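Budget for a first arm and gripper, kitchen prep tasks

Posted by Ye-ji Kong

I run purchasing for a small test kitchen in Prurnport. We want to start on an arm next year, with pick and place only: produce, a pan, mugs, knives. I have to hand in a number by July and I don't know what to leave room for besides the arm. Is one gripper enough, or should I plan for two or three types? Also, do people pay for simulation first or go straight to hardware?

Bo-ram Yook

Get the quote for the arm in writing and ask what the controller costs. Ours was listed separately. That's all I've got, we only do boxes.

Margaux Lacroix

Simulate first. We spent four months that way before ordering and it changed the order. Make a list of the real items you want moved, put them on a virtual counter at your real counter height, and see which ones the fingers can reach and close on.

Things I would put on separate lines in the budget:
Arm and controller
Gripper, plus spare fingertips
Mounting stand and floor work
Staff time, 90 hours at the least for setup
Service contract

We started with one two-finger gripper and looked at Eltasano and Minent for it. Check the maximum opening against your widest item before anything else. A head of lettuce decides that for you, and thin flat tools decide the fingertips.

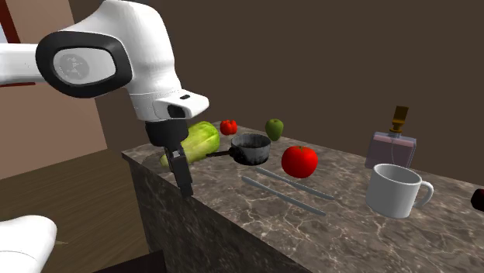 This page was last edited on May 6, 2018.

With a mixed counter like this one, try the lettuce from straight above with the fingers open, then do the same with the two flat grey utensils, and write down both results. The saucepan has a long handle, so test a grip there as well as on the rim. If all of them pass with one gripper, budget for one.

Jytte Hedegaard

I agree on simulating, but don't skip the payload check. Weigh the pan full. The gripper's own weight comes off the arm's rating and we missed that.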